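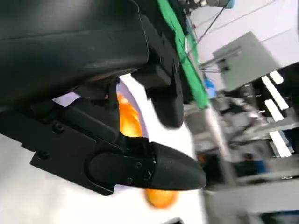
Black plate, small dark screws.

The Loten Bus

Ten minutes. Less. The cake was on my knees and the bus hadn't moved.

Three tiers would have been madness so I'd done two, and the second one was in a hatbox on the seat beside me with my coat rammed round it. Top deck was out of the question. Bottom deck, sideways seat, every corner a small heart attack. The driver was outside Groster having a smoke, looking at the sky.

My sister was getting married at five. In Loten, in the room over the Murakami, where she'd waitressed when she was nineteen and dropped a whole tray of soup down the man she was now going to marry. They'd kept the tablecloth. I'm not joking, it was going on the wall.

I wasn't supposed to be on a bus. I was supposed to be in my car, but my car was outside the flat with its bonnet up and a puddle under it. And I was supposed to have made the cake last night, but last night I was lying on the kitchen floor in Udville with the phone on my chest, waiting for someone to ring who didn't.

So. Up at four. Eggs, butter, the good vanilla. Lemon because she likes lemon. Iced it still warm, which you must never do, my mother would of had something to say. It slid a bit. I pushed it back.

The driver got on. Finally. He looked at the box on my knees.

"Cake?"

"Wedding."

"Yours?"

"No."

He nodded like that was a full conversation and pulled out so gently I could have kissed him.

Groster, the roundabout, the long straight by the canal. I held on. A woman with a wet dog got on at the mill and the dog wanted the hatbox more than anything in its life. I put my foot up. The dog leaned on my foot. We went on like that for miles, me and the dog, not looking at each other.

Phone went. My sister.

Where are you

Nearly there, I put. I was not nearly there. I was next to a field.

Mum's ring is too small, she put. Then: I've got it on with soap and now it won't come off so thats that. Then: is he coming

I looked at the field for a bit. Sheep, a bath for them to drink out of.

No, I put. Just me. Then I put the phone in my bag so I wouldn't see what came back.

I'd told her two weeks ago he was a maybe. I'd told the restaurant he was a yes, chicken, no mushrooms. 100 people in that room and one of them would be a plate of chicken with no mushrooms and a little card with his name on, next to me, all through the speeches. I thought about eating both. I thought about giving it to the dog.

"You're all right," said the woman. I hadn't said anything. I think my face was doing something.

"It's my sister's," I said. "The cake."

"Lovely."

"I iced it warm."

"Oh," she said. And then, kindly, "Well, it's August."

Last hill before Loten is a pig. Driver took it in what felt like first gear, with cars stacked up behind us and one leaning on his horn, and he put his hand out of the window and waved to them like the Queen. Nothing moved. Not the box, not the hatbox. The dog slid down the aisle a few inches and looked surprised.

Quarter to. He wasn't meant to stop outside the Murakami, the stop's down by the bank. He stopped outside the Murakami.

I couldn't carry both. Hadn't thought of that – at the other end a neighbour had walked one over for me. I stood on the step with the bottom tier and looked back at the hatbox and the woman already had it, lead round her wrist, dog going mad underneath.

"Go on, go on," she said. "I've got it."

Up the stairs. Side of my hand through the icing on the turn, I felt it go. Door open with my hip. All those chairs, ribbon on everything, the soup tablecloth up on the wall in a frame, orange stain and all.

My sister was by the window in her dress and her socks. She looked at me, and past me at the strange woman and the dog coming in with the hatbox.

"Who's this?"

"Does she like chicken," I said, "no mushrooms," and the woman said she did, as it happened, she did.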